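Gruterik rüstet Büroetage in Vusport mit neuer Decken- und Lüftungstechnik aus

Der Ausbaubetrieb Gruterik hat am Montag die Arbeiten an der Büroetage der Grorska in Vusport abgeschlossen. Die Fläche misst 285 Quadratmeter und wird nach Angaben des Betriebs seit dem frühen Morgen wieder voll genutzt. Erneuert wurden Beleuchtung und Zuluft, der Deckenaufbau selbst blieb erhalten und wurde weiß gestrichen.

Die Leuchtstofflampen sitzen als lange Lichtbänder zwischen den Deckenfeldern. Die Luftführung verläuft offen am Deckenrand - auf eine Abhängung wurde verzichtet, damit die Raumhöhe erhalten bleibt. Auch die weißen Rohre liegen frei und sind für Wartungsarbeiten zugänglich.
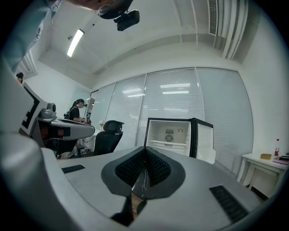 Wie viel Luft fördert die Anlage im Normalbetrieb?

Der Volumenstrom liegt bei 900 Kubikmetern pro Stunde, geregelt in drei Stufen. Die höchste Stufe ist für Zeiten mit voller Belegung vorgesehen, nachts läuft die Anlage auf der niedrigsten.

Die Planung lag beim Büro Paterson. Es hatte zunächst zwei Varianten vorgelegt, darunter eine mit geschlossener Unterdecke, die im Oktober verworfen wurde. Der Filterwechsel erfolgt künftig durch Gruterik im Rahmen eines Wartungsvertrags. Offen ist noch der Abgleich der Zuluft im Flur - er soll außerhalb der Arbeitszeit vorgenommen werden.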